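Pralov gripper fault

The Pralov gripper fault was a control error found in the simulated assembly cell of the Diekmann project in Hirkov. The gripper reported a closed grip when its fingers held nothing, and the arm continued its program with no part.

The fault was first noticed in March by Inès Marty, who compared the grip signal with the recorded finger position. In a series of 412 runs, the false signal came up to eight times. No real machine was damaged, but the same program was planned for a cell in Bukov, and the transfer was stopped.

Rüdiger Wendt later traced the error to a timing limit. The controller waited two seconds for contact and then set the signal to "closed" – even without any measured force.

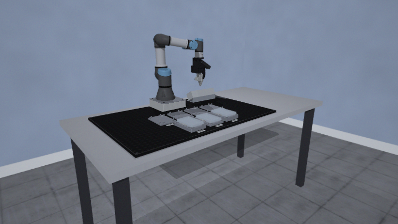
In the corrected version, a missing contact leads to a protective stop, and the arm stays above the table until an operator confirms the restart. The old limit remains in the program as a warning only. Wendt also advised a separate force check before each lift.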